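Search this site
Enter keyword

News / Workplace / Packing and Fulfillment

Flukent Changes Packing Jobs as Grippers Take On Candy and Snack Boxes

BADARBERG, Jun 19, 2019 – Flukent, which packs mixed candy and snack boxes for retailers and mail-order customers, said it will move part of its hand packing to gripper-based work over the summer. No packing jobs will be cut, the company said.

Seven packers have been trained in the new work so far. They use pairs of grippers to pick up wrapped sweets, packets and small bags. What is learned from those sessions goes into setting up the automated packing cells at the Badarberg site.

"Wrapped candy is harder than it looks," said Marietjie Mnguni, operations manager at Flukent. "The foil is slippery, the ends are twisted, and every piece sits differently. Our packers know how to pick one up without crushing it. We wanted that knowledge in the system from the start."

The work is done at ordinary tables with ordinary cardboard boxes, one item at a time.
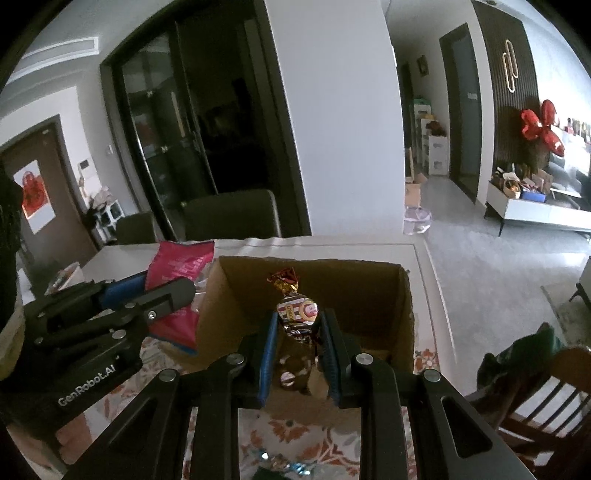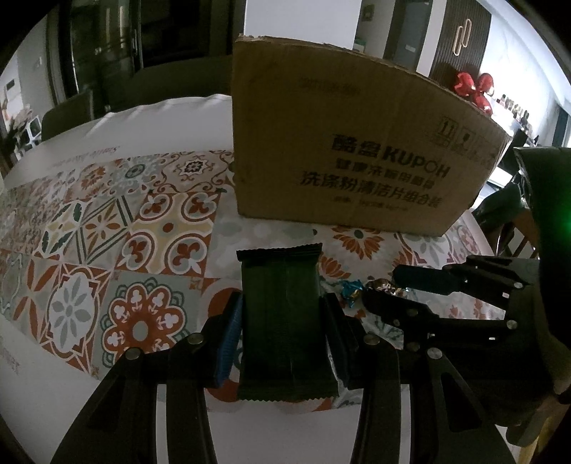 Grippers holding a wrapped candy over a box and, in the second picture, a dark green packet.
Photos: Flukent

Under the current system, a packer at Flukent stands at one station for a full shift and fills boxes from trays. Staff have reported sore wrists and shoulders for years, mostly in the weeks before holidays. Under the new plan, nobody will pack by hand for more than 30 minutes without a change of task. Packers will rotate between checking finished boxes, loading trays, handling mixed or damaged goods and working with the grippers.

Ifeoma Okeke, a packer and shift representative, took part in the first training group.

"The first days were slow," Okeke said. "You have to learn where the fingers close, and you drop things. By the second week I was comfortable with it. My question was about pay, and we got an answer in writing."

Hourly rates will stay the same for everyone who moves to the new rotation. Packers who complete the six-day training course will receive a higher grade. Those who prefer to stay in hand packing can do so, and large gift orders will still be packed that way.

The cells are being built by Skondside. Project lead Ashok Khurana said the first one will handle single wrapped candies and sealed packets. Soft snack bags will follow later.

Training for another 20 employees begins at the end of June.

Media contact: Gerardo Santoro, Flukent press office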